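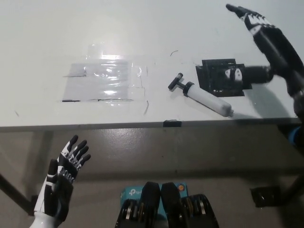
Photo: Sutrisno Lau

July 22, 2020

Up at five because the dog wanted out, and once I was standing in the kitchen with coffee I figured I might as well get up the hill before the heat came in. So the wire antenna I've been fussing with since February finally got a real outing!

I packed light, or what I call light, which Sem would laugh at. The little Mernura rig, the small battery, the paddle wrapped in a sock, the fishing pole mast strapped to the outside of the pack where it grabs every branch on the trail. Forgot the log book, so the whole morning's log is on the back of a feed store receipt (front too, by the end).

The trail up Gremard is worse than last summer. There's a tree down at the second switchback and you have to go under it on hands and knees, with the mast catching the whole way. I said some words. Got to the top a little before eight and had the place to myself except for the flies.

Setup was slow. I'd cut the wire for 40 meters with a link in the middle so I can open it up for 20, and of course the link is exactly where it wants to tangle. Third try it went up clean. I ran the far end down to a scrubby pine and tied it off with bootlace, and the match on 20 was lovely, flat as anything. On 40 it was higher than I'd like. I think the end is too close to the ground there, or I trimmed too much back in the driveway, where everything is different anyway. Need to fold a bit of wire back next time and see. Or add some. Bother.

Called CQ on 20 for ages with nothing, and was starting to wonder if I'd plugged the coax into anything, and then somebody spotted me and the roof fell in. 13 contacts in one go, me scribbling like mad and sending terribly. My fist was a mess, I kept putting an extra dit on the end of my own call. Everyone was very patient. One fellow was running three watts from his porch and was louder than half the others, good for him.

Then 40, and even with the bad match I got two more, so 15 for the morning. The last one was Sem! He was over on Weltatham with his boots off, he told me later on the phone, eating a cheese sandwich. We tried to go summit to summit all last year and never once managed it, so I'm pretty tickled. His signal was up and down like a yo-yo but I got all of it.

Battery held up fine, so I guess I can stop carrying the spare. I won't, though.

Coming down I twanged my knee a little at the tree. Frozen peas on it now. Sutrisno called after lunch about the keyer kit, he wants me to go halves on postage if we both order from Brouwer, and I said yes before I remembered I have two unbuilt kits in the closet already. Well, this one has memories, so I could have it send CQ while I swat flies.

Must do before Saturday: find the log book, re-solder the link (one side looks gray and crumbly), type up that receipt before it goes through the wash. And call someone about that tree.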